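Section 4: Preparing the host computer for the Cluvico extraction controller

4.1 Before you start

The Cluvico controller runs the extractor fans, blast gates and filter pressure alarms in a small workshop. It needs a host computer to hold the logging software and to keep the filter history. The host may be a desktop computer that you already own, provided it meets the requirements in 4.2. It does not have to be used only for this purpose, but it must stay switched on while any extractor is running.

Allow an evening for this section. Do not begin until the ducting in Section 3 has been fitted and leak tested.

4.2 Requirements for the host

One free USB port on the rear panel.
One wired network socket. Wireless links are not supported for alarm messages.
2430 MB of free disk space for the program and the first year of logs.
A mains supply on a different circuit from the extractor motor.

CAUTION: Fine wood dust conducts heat badly and holds moisture. A computer that has already spent time in the workshop must be cleaned before it is used as a host. Switch off, unplug the mains lead and wait five minutes before removing the side panel. Do not open the power supply.

4.3 Cleaning and checking the host

1. Lay the case on its side on a firm surface, with the removable panel facing up.

2. Undo the panel screws and slide the panel off. Keep the screws in a tray.

3. Touch bare metal on the case before you touch anything else inside it.

4. Hold each fan still with one finger and brush the blades towards the outside of the case. Use a soft brush. Compressed air may be used in short bursts, outdoors.

5. Check that each memory module and cable is fully seated. If the processor has been removed for cleaning, leave the retention bracket up until it is refitted.

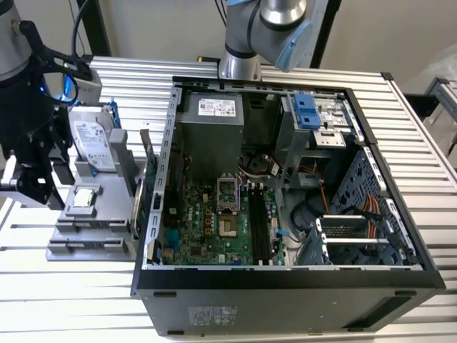

I'd add that the brush matters more than the air can. I used air only on mine and the alarm log kept dropping out until I went back and did the fan blades properly. Comment left by Portela on the online edition of this manual.

The log does stop when the host overheats, and the controller will then show code 69. The code clears by itself once the host has cooled and the link is restored. Logged readings are held in the controller for 900 seconds, so a short stop loses nothing. A longer one leaves a gap in the filter history, and the gap cannot be filled in afterwards.

6. Refit the panel and stand the case upright. Leave a hand's width of clear space behind it.

4.4 Placing the host

Place the host at bench height or higher. Dust settles fastest near the floor, and a case under a bench will need cleaning far more often – in a busy shop, every month. Keep it out of line with the outlet of any planer or belt sander.

Older hosts with a mechanical hard drive should not share a bench with a vibrating machine. A drive that is shaken while writing may damage the filter history. If there is no other place for the host, stand it on a rubber mat and fix the drive firmly in its holder. 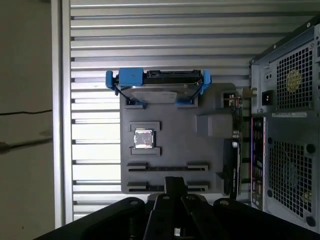

Vibration also loosens plugs over time. Push home the network and USB plugs at each filter change, and clip both leads to the bench so that their weight does not hang from the sockets.

4.5 Connecting the controller

1. Switch off the controller at its isolator.

2. Run the USB lead from the port marked HOST to the rear panel of the computer. Do not use a hub.

3. Switch on the computer first. Wait for it to finish starting.

4. Switch on the controller. The green lamp flashes while the link is set up and then stays lit.

5. Open the logging program and choose Add Controller. Enter 1042 as the port number unless another program is already using it.

6. Enter the name of the filter fitted. For Osance cartridge filters, choose Cartridge. For the Wurnby bag unit, choose Bag, then Single or Double.

NOTE: Choosing the wrong filter type does not harm the extractor, but the pressure alarm will sound too early or too late.

4.6 Testing the alarm

1. Run the extractor with all blast gates open and let the reading settle.

2. Close the gates one at a time, leaving the last one open. The reading should change at each step.

3. Press and hold TEST on the controller until the sounder operates. An entry marked T should appear in the log.

4. If there is no entry, check the clock on the host. Entries with a time earlier than the last saved reading are rejected. Set the clock and repeat step 3.

5. Open all gates and switch off the extractor. Leave the host running until the log shows Closed.

The settings for individual gates are given in Section 5.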